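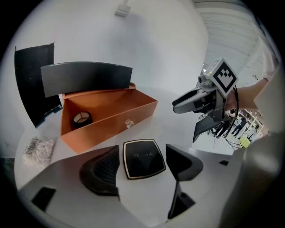 Saving your own sweet pea seed, is it worth the bother?

Plikden Growers Board > Flowers > Seeds and sowing

marrowmaggie wrote:
Every November I have the same argument with myself over sweet peas, and this year I thought I would have it with all of you instead. I have saved my own seed for ages now, from a row my late mother-in-law started off, and they are lovely things, strongly scented, mostly a deep maroon with the odd lavender one. The trouble is storage. I've had them in envelopes, in jam jars, in an old biscuit tin, and the one I like best is a little orange-brown box like a small drawer, with a clear cut knob on the front, just the sort of thing you'd also drop a make-up palette into and forget about. It's a pretty way to keep seed but it has no lid, and I do wonder whether I am shortening their lives by leaving them open to the room. Last spring I sowed 20 and got a miserable three up. Is it the keeping, or the saving, or just me? My sister says to buy a fresh packet and stop fretting, but I would be sad to lose the line after all this time.

oldspade wrote:
Hello Maggie, nice to see you back on here. I shouldn't worry too much about the lid. Sweet peas are tough little bullets and they'll sit quite happily in a paper envelope in a cool room for a few years. What they hate is being put away before they are properly dry. When do you pick the pods? If you take them while there is still green in them, the seed inside may look fine and then shrivel up on you by Christmas. I wait till the pods are brown and papery and you can hear them rattle, then I bring them in and leave them on newspaper in the spare room till I remember them.

marrowmaggie wrote:
Ah. Well, I may have been a bit previous then. We had such a wet end to the summer that I panicked and brought the whole lot in while some were still on the green side, thinking they'd finish off indoors. They went straight into an envelope too, which now I type it out sounds daft.

Brullness_Bob wrote:
I'm going to be the awkward one, sorry! I gave up saving sweet peas because mine got worse and worse. Fewer flowers to a stem, shorter stems, and the colours all drifted to the same purple. A packet costs less than a cup of tea and a bun, and you get long stems fit for a vase. I know it's nice to keep a family plant going but I think a lot of us are sentimental about it and end up with a poor row.

oldspade wrote:
Bob, I have to disagree with you there, in a friendly way. Sweet peas mostly pollinate themselves before the flower even opens, so they come fairly true. If yours drifted, I'd guess you had a mixture to begin with and the strongest colour set the most pods. It usually does. You have to mark the plants you like while they're in flower (I use a bit of wool) and only take pods from those. Otherwise you're just saving whatever was left at the end, and what's left at the end is what you couldn't be bothered to cut.

Brullness_Bob wrote:
That's fair, it was a mixture, and I did just strip whatever was left. I still say the bought ones have the better stems. But I'll give you the wool.

htamayo wrote:
Evening all, Heriberto Tamayo here, I have the windy plot at the top of the Pislow site, the one with the blue water butt. Can I ask about the germination side? I don't think three up is only down to damp seed. Did you soak them or nick them first, Maggie, and what were they sown in? I lost nearly a whole tray to mice the year before last and blamed the seed for weeks before I noticed the little holes in the compost.

marrowmaggie wrote:
Oh, mice! I hadn't even thought of it. They were in the cold frame, in cardboard tubes, and now you mention it the compost did look as if somebody had been at it with a teaspoon. I put that down to blackbirds. I soaked them overnight, as I always have done. I've never nicked them, I am far too clumsy with a knife to go chipping at something that size.

oldspade wrote:
Don't soak them, I beg you. Half of mine used to rot. Damp compost is quite enough and they come up when they're ready.

htamayo wrote:
I soak and always have and mine are fine, so there we are. My neighbour Hodžić nicks every single one with nail clippers and his come up the same day as mine, which drives him up the wall. I do keep the tubes in the house now, on a high shelf, until they're well through, then out to the cold frame with a sheet of wire mesh over the top. Tuck the edges in properly or they'll find the gap.

marrowmaggie wrote:
You are all very kind, and I feel a good deal less glum. I have around a dozen of the older seeds left from a drier year, so I think I'll sow those indoors on Monday, half soaked and half not, and keep the mice off them. Bob, I might buy a packet as well, for the vase, if you promise not to crow about it.

Brullness_Bob wrote:
No promises. Get a dark one with a bit of scent to it and put it well down the row from your mother-in-law's, so you know whose pods are whose.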